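Teleop working group, Sunday catch-up
Notes by me again, so complaints come to me.

We started at 3 with four of us on the call and Apolline Leblanc joining a bit later from the train (her sound came and went, so if I've got one of her points wrong, shout and I'll fix it).

Last time's actions. The Kinby controller has its new firmware and the drift when you let go of the stick is gone, hooray. The naming scheme for the recordings is still not settled. I said I'd write it up and I didn't, sorry, carrying it over.

Demos so far. We have 236 recorded in the simulated cell, all by remote control, and I went through the most recent batch on Friday night with a big pot of tea. I'd throw out 26 of them. Mostly it's the operator stopping halfway to think, and then the arm learns to stop halfway and think too! Apolline asked if we could trim the pauses and keep the rest. We agreed to try that on the Itus replay tool first and only delete what still looks bad afterward.

Remote control or by hand? This took up most of the call. I like steering in the sim because you can wreck things for free, and a new person can have a go in about 17 minutes. Apolline thinks the paths we get that way are stiff, with the wrist turning at the very end, and that anybody guiding the real arm by hand would turn it early without thinking. She's probably right – I watched myself back and I do exactly that. So we'll do both: keep steering in the sim for the bulk of it, and book time on the Pfeiffer bench to lead the real arm through the same moves by hand. Then we compare the two sets before anyone argues about it any further.

Viewpoint. We talked for a while about what the operator gets to see. When the forearm swings across the deck it hides whatever is under it, and people slow right down or guess. I shared my screen for this bit. 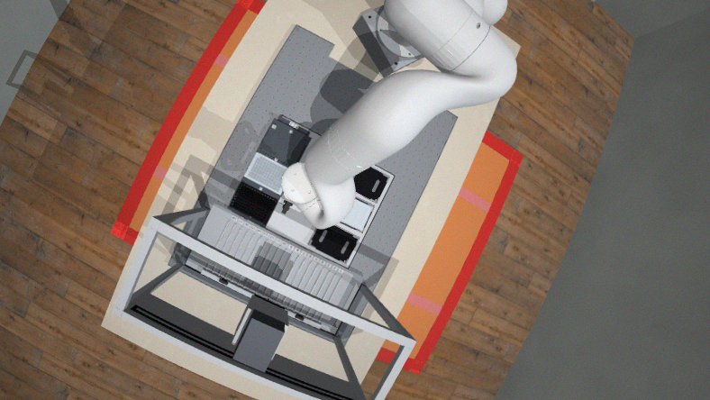 Same simulated deck in both, with the arm in a different pose.

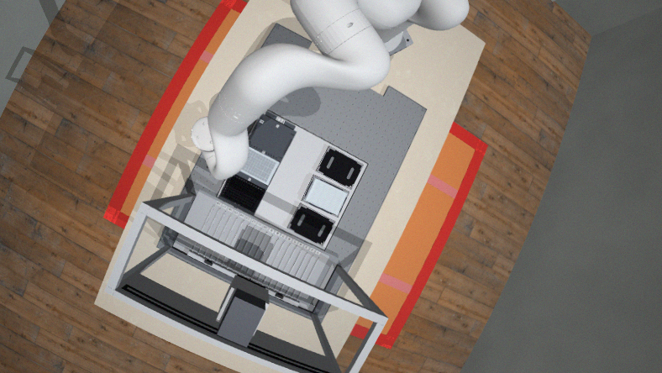

Apolline would like a second view from the side, shown small in a corner of the operator's screen. I worried it would be one more thing to look at, but I was outvoted and I'm fine with it. We'll test it with people who haven't driven the arm before and see if they even glance at it.

Start poses. Too many of our demos begin from the same resting position. From now on, nudge the arm somewhere different before you hit record, and please don't save that nudge as part of the demo (I've done this more than once).

Zolturar. They've asked to see a replay in August. We said yes, sim only, and no promises on the hand-guided set.

Actions
Me: naming scheme, for real this time. Also send round the list of demos I'd drop.
Apolline: book the Pfeiffer bench, set up the side view.
Everyone: ten more demos each, varied starts, no tea breaks in the middle.

Next call is same time, same link. Apolline will be at a desk for that one and has offered to take the notes.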